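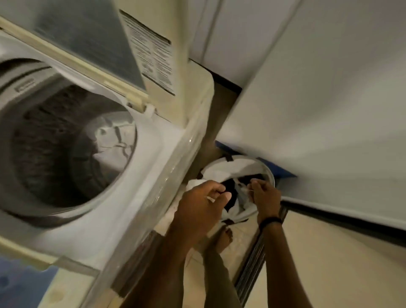 Do visitors need to book a place for the robot open day at Grodska?

Only groups need to book. If you come alone or with your family, you can walk in and get a badge at the front desk.

Groups of more than 7 people should write to the desk first, and they will give you a starting time. The hall takes 30 visitors at once, so in the afternoon you may have to wait outside. The laundry demonstration is the most popular one and it lasts 40 minutes. I went in January with my two sons and we liked it very much, but it was slow in some parts. Please bring a warm jacket, the hall is not heated.
Stanisława Wieczorek, 25/08/2018

Groups, yes. We were a school class and we had to fill in the form from Palumbo also, it is a different form than the one of Grodska. Ask for both. The teacher signs only the second one.

bus 908 stops at the gate. Parking is bad. I don't know about booking, I came with my cousin who works at Lekura and they let us in by the side door. Is the Jaltholm one still on this year? I asked in the other topic also but no answer there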